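3.2. El cojín como superficie de exposición

La bibliografía sobre el orden doméstico se ha ocupado con generosidad de las estanterías, los armarios y los cajones, es decir, de los muebles que admiten estar destinados a guardar cosas. Mucho menos se ha escrito sobre los asientos, que pasan buena parte de su vida útil haciendo el mismo trabajo sin reconocimiento alguno. En el inventario que manejamos, de 896 objetos, el asiento aparece una y otra vez como lugar de reposo de cosas que no se sientan: libros, bufandas, mandos, correspondencia que alguien contestará en julio. Kanetti, el vocabulario de anotación que empleamos, no preveía esta categoría. Su versión inicial ofrecía «sobre mesa», «sobre estante» y «otros», y los anotadores, con un sentido común que el vocabulario no tenía, llenaron «otros» hasta volverlo inservible.

Proponemos llamar «depósito blando» a toda superficie acolchada que sostiene un objeto ajeno a la función de sentarse o tumbarse. La definición deja fuera la manta doblada sobre el sofá, que puede alegar parentesco, e incluye sin vacilar el marco de fotos apoyado en un sillón. El caso nos interesa porque reúne dos objetos con pretensiones opuestas: uno pide que alguien se hunda en él y el otro pide que se le mire desde cierta distancia. Puestos juntos, ninguno de los dos consigue del todo lo que quería.

El ejemplo que discutimos procede del taller de Sotness, un espacio abierto y amplio, de techo alto, que debe más a la nave industrial que al cuarto de estar. Shiyu Lü, responsable de la clasificación del mobiliario en el proyecto Skavach, lo incluyó entre los casos difíciles con una anotación escueta: «rosa; ¿asiento?». La duda era razonable. Un acolchado de esas dimensiones puede ser silla, tumbona de suelo o una declaración de intenciones, y los pliegues no siempre ayudan a decidirlo. Mantenemos aquí la denominación neutra de cojín, que tiene la ventaja de no comprometer a nadie.

Figura 3. Un depósito blando y el espacio que lo rodea.

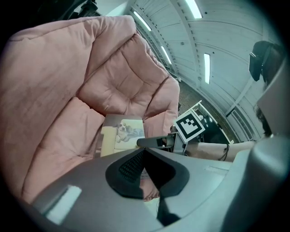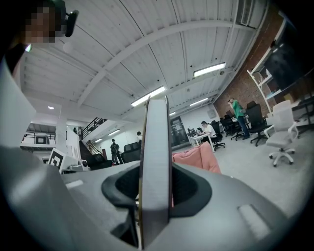 3.3. Tres lecturas del marco apoyado

La primera lectura es la del tránsito. Según esta hipótesis, el retrato del perro — orejas largas, sofá amarillo pálido, la expresión corporal de quien no tiene citas — está de paso hacia una pared o un estante, y el cojín rosa es una parada intermedia. Es la explicación que prefieren los habitantes de las casas cuando se les pregunta, y la que menos resiste una segunda visita. En nuestro trabajo anterior con el cuestionario Feng, 14 participantes describieron como provisional la posición de un objeto que seguía en el mismo sitio cuando volvimos. Conviene añadir que no todos mentían: lo provisional carece de fecha de vencimiento.

La segunda lectura es la de la exhibición. Un marco pequeño, de borde marrón oscuro, se distingue con facilidad sobre una superficie rosa cosida en cuadros redondeados, bastante mejor que entre otros marcos en una repisa. Quien defienda que alguien lo colocó pensando en ese contraste tendrá a su favor la estética y en su contra casi toda la experiencia acumulada en hogares reales. Aun así, la clasificación debe poder registrar el efecto sin pronunciarse sobre la intención. Que un objeto quede bien en un sitio absurdo es un dato, y suele ser también el motivo por el que se queda.

La tercera es la más modesta y la que adoptamos. El marco está sobre el cojín y junto a su borde inferior, tal como lo vemos en la figura 3, y esa relación espacial basta para anotarlo. De lo que ocurriera antes o fuese a ocurrir después no hay constancia. Los anotadores, sin embargo, tienden a contar historias. En una primera ronda apareció la etiqueta «olvidado», que atribuye al objeto una biografía y a su dueño una falta, y hubo que retirarla del vocabulario con cierta pena, pues era la más utilizada después de «otros».

Queda una complicación de orden casi filosófico. El retrato contiene a su vez un mueble, y en ese mueble hay un perro, acompañado por algo gris oscuro que lo mismo puede ser un cojín que una manta. Tenemos, por tanto, un asiento que sostiene la imagen de un asiento ocupado. La primera versión de la guía no decía nada al respecto, y más de un anotador registró el sofá amarillo como parte del mobiliario del taller. La versión de marzo de 2023 establece que los muebles representados no cuentan como muebles. La frase parece redactada por un notario con prisa, pero ha evitado muchas discusiones.

3.4. El entorno y el problema de la expectativa

El techo de chapa blanca corrugada, los fluorescentes y el muro de ladrillo rojo, que se aprecian en la segunda imagen de la figura 3, cambian la manera en que se juzga el desorden. En una sala de estar, un marco sobre un cojín se considera un descuido. En un local de trabajo, el mismo conjunto se toma por material pendiente de colocación y goza de una indulgencia que ya quisieran para sí muchos dormitorios. El propio cojín sale beneficiado: fuera del salón, su tamaño deja de parecer un exceso y empieza a parecer una partida de inventario.

Para medir este sesgo pedimos a los anotadores que valorasen el par formado por cojín y marco con el entorno visible y sin él. No detallamos aquí los resultados, que se tratan en la sección 4 junto con las más de 860 valoraciones del conjunto completo. Adelantamos solo la consecuencia práctica: el campo «fuera de lugar» exige ahora que se indique respecto de qué lugar. Los anotadores han protestado, y con razón, porque obliga a escribir más. También ha reducido el número de objetos fuera de lugar, lo que demuestra que pedir explicaciones ordena bastante.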